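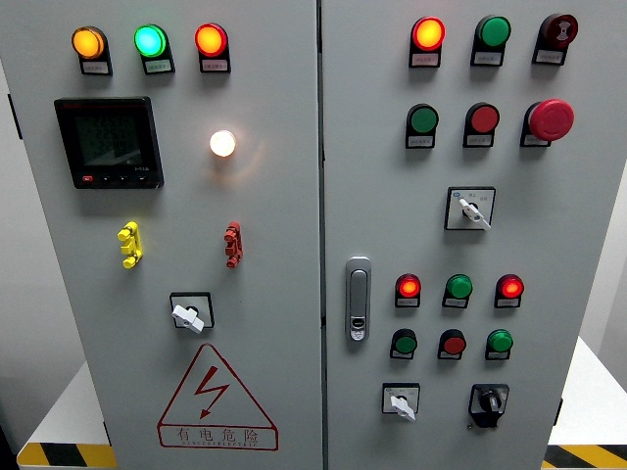 Mallska Panel Reader 2.1

Perception and task planning for robots that work at control cabinets
From Prenow. Page text by Sidra Gondal, revised November 27, 2022

Most software sold for this job is demonstrated on a clean panel with big, well-spaced buttons and a label under each one that you could read from across the room. Real cabinets are crowded, and half the label plates are too small for the head camera. We were doubtful that a single package could cope with them, and we still have doubts about parts of our own. Please read the limits section before you ask for a quote.

What it does

Panel Reader takes the head camera stream and builds a map of the cabinet front: lamps, push buttons, lever switches, meters, emergency stops. Each item gets a type, a color, a state and a confidence score. The planner then turns an instruction such as "set the lower left selector" into an approach pose and a contact point, and hands both to your own arm controller. It does not move the arm itself.

Lamp state

A lit red lamp tends to show up orange in the middle, and a white lamp throws a glow onto the paint around it. Color thresholds alone handle both badly. Version 2.1 compares the center of the lamp with its rim and keeps a separate brightness baseline for each door.
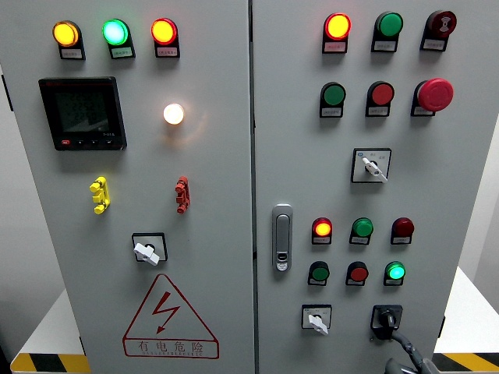
The harder question is whether a green disc is a lamp that's off or a button that has no lamp in it. Ho-yin Chiang, who wrote the classifier, won't let it guess. If the score is low the item is marked "unresolved" and the planner refuses to build a task on it. Some customers find this annoying. You can change the cutoff in the settings file, and we'd rather you didn't.

Switch angle

Lever handles are reported as an angle, with the nearest named position next to it if you have supplied one. Black knobs on black plates are still our weakest case.

Emergency stops

Mushroom-head stops are mapped first and wrapped in a keep-out zone. No planned path may cross it. This is a planning rule and has no safety rating. Anyone who tells you that camera software can stand in for a rated safety circuit is selling something.

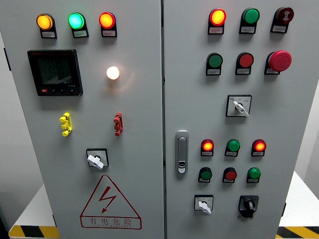
Two-door cabinet with power meter, indicator lamps and emergency stop.

Specifications

Items per map: up to 300
Saved cabinet layouts: 53 per license
Map refresh: 40 ms on the Yeh compute module
Input: one color camera, depth optional
Output: pose and contact point, plain text log
Trial period: 14 days

Limits

Small label text is not read. You type the names in once, per cabinet, and that takes longer than you think.
Meter digits are reported only when every segment is clear. On a dark, faint screen expect blanks.
Glossy doors under overhead lights can produce false lamps.
A lit lamp tells you the lamp is lit. The software knows nothing about the circuit behind it.

Ordering

Sold by license, per robot. The Odwood simulator plug-in is separate and is due in March. For a trial, write to Po-yen Cheng in sales and attach stills of your worst cabinet.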